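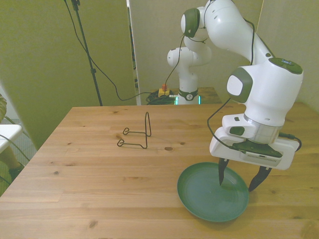
*White arm over a pine table.*

**1/** Zomdale has published its position on live stream delay. The thread that follows sets out the main points for broadcasters and network partners.

**2/** Delay is the time between an event and its appearance on a viewer's screen. On many live services it is long enough for a neighbor's cheer, or a text message, to give away the goal.

**3/** Over one season of regional sport, Zomdale reviewed 286 live events carried by Parnura. Delay was measured at the encoder, at the network edge and in the player. The three readings were kept separate throughout.

**4/** The player buffer was the largest single source of delay. Many players still hold 3 full segments before playback starts, a setting often left over from on-demand use.

**5/** Shorter segments reduce the wait, but they raise the number of requests each server must answer. Parnura moved to segments of two seconds and added capacity at its busiest sites before doing so. 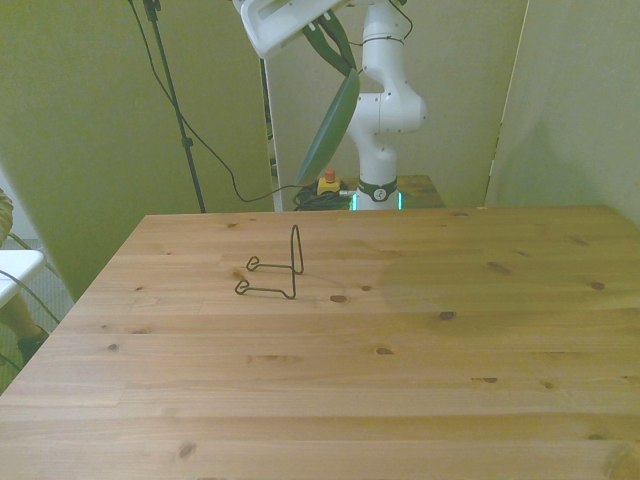 ## Recommendations for operators

**6/** Set a delay target for each type of program. News, sport and auctions have different needs, and a single target for all of them will raise costs on channels that gain little from it.

**7/** Place the same clock reference on every encoder. Treloar found drift of up to 500 milliseconds between its main and backup encoders — enough to cause a visible jump when the service switched from one to the other.

**8/** Include captions and advertising in every test. Both pass through separate systems, and either one can fall behind the picture after the video path has been shortened.

**9/** Report delay to rights holders in writing, with the method of measurement stated. Granum has agreed to use the same form for its spring events.

**10/** The full paper is available to members through the Zomdale document library. Comments from operators will be accepted until the end of January — please send them through the usual working group address.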